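Guides > Usix Planner > Set-up > 4. Teaching a two-arm task

4. Teaching a two-arm task

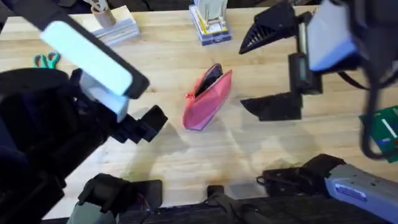
By now both arms should be homed and Usix should be showing two green status lines. If it shows one, go back to section 3 and be more honest about the cabling.

Steps

1. Open the Sakolia panel and choose New task. Give it a name you will recognise next month. "test2_final" is taken, on every machine we have ever visited.

2. Press Detect. The planner draws an outline round whatever it believes the object to be. For soft things such as pouches, set Shape to Deformable before you accept the outline.

3. Assign roles. One arm holds, the other pulls. Leave both on Auto and they will each politely wait for the other until the timeout at 120 seconds.

4. Set the keep-out zone over anything at the back of the table you would like to keep, scissors and paper included.

5. Press Preview and watch the whole path on screen - all of it, even the dull middle part.

6. Press Run at low speed, with a hand near the stop button.

Note: Error 112 means the two paths cross. Error 99 means the planner has lost the object, often to a shadow from one of its own arms. Move the lamp and press Detect again.

Caution: Do not edit the Kolář grasp file while a task is running. Usix will read the half-saved version and act on it with great confidence.

Default grip settings were tuned by Kazimír Tóth on the Brurkum bench. Yours will differ.

628 views | 3 comments | 12 shares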